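Home | Issues | Authors | Search
Shares 3 | Comments 0

3.2 Table setting and utensil placement
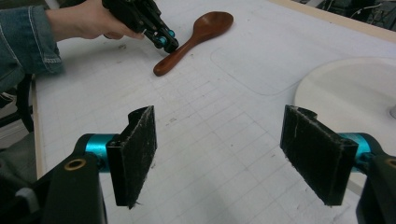

Placement was scored against the layout agreed with Dufour and Lemieux at the Cledudham site. Of 118 settings, 52 were judged complete on first review. Spoons were the item most often laid at an angle to the plate.

Figure 2. Wooden spoon lying diagonally on the white gridded tabletop, with a rounded outline drawn to its right.

Scoring followed the Martens scale, with no colour criteria applied.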